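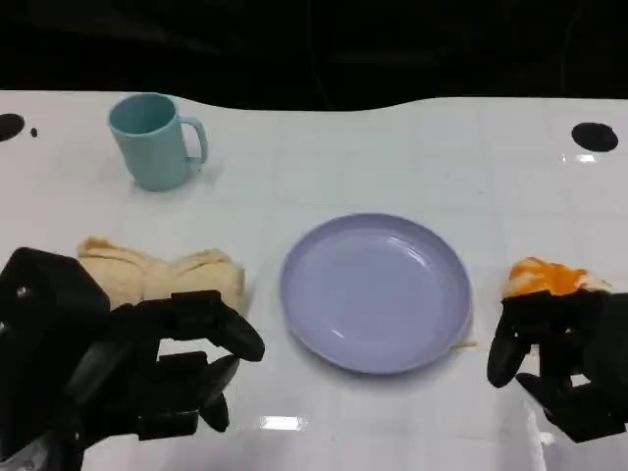
Week 5 handout: Slip faults and the grip-release stop

The fault covered this week is an unplanned release: the controller believes the hand is still holding an object, and the object has already gone. Our bench task is a simple table setting, with a mug, a plate and a few soft items to be moved onto the plate. Soft items cause most of the trouble. Look at what the right hand has pinched between its fingers, the crumpled orange and white piece, and think about what a fingertip position reading can tell you about it. The surface is wrinkled, so the fingers can close a fair way before the load changes. A mug handle behaves quite differently.

What happened in April

Sabina Mollah was running the plate task on the Loltham bench with the grip threshold left over from the mug trials. The right hand closed on a soft item, the load estimate passed the threshold, and the state changed to HELD. During the lift the item compressed further and slid out. The state stayed at HELD because the check ran only once, at closure.

The controller then carried on to the placing step with nothing in the fingers. The item was lying on the rim of the plate, and the descending hand pushed it and the plate sideways into the left hand. One finger joint on the left hand was bent past its travel and had to be replaced. No one was hurt. Nimal Gamage pressed the stop 2 seconds after contact, and the arms halted normally.

Cause

The threshold was wrong for the object, but that alone would have given us a dropped item and a failed trial. The damage came from the missing check after closure. Treat these as two separate faults in your lab report. Last year's reports mostly fixed the first and ignored the second.

Changes now in force

Grip state is checked every 25 milliseconds from closure to release. If the load falls below the hold value for five checks in a row, both arms stop where they are.

Thresholds are loaded by object class. There is no default value any more. If the class is missing, the hand will not close.

The left hand stays clear of the plate during any right-hand placing move.

Before your session

Read section 2 of the Brolbridge lab manual. Wipe crumbs and grit off the tabletop and check under the rim of the plate. Keep your own hands behind the line whenever the drives are live, including after a stop. A stopped arm is still powered.

Report due at the start of the week 7 tutorial. Questions to Sandamali Cassim, room 46.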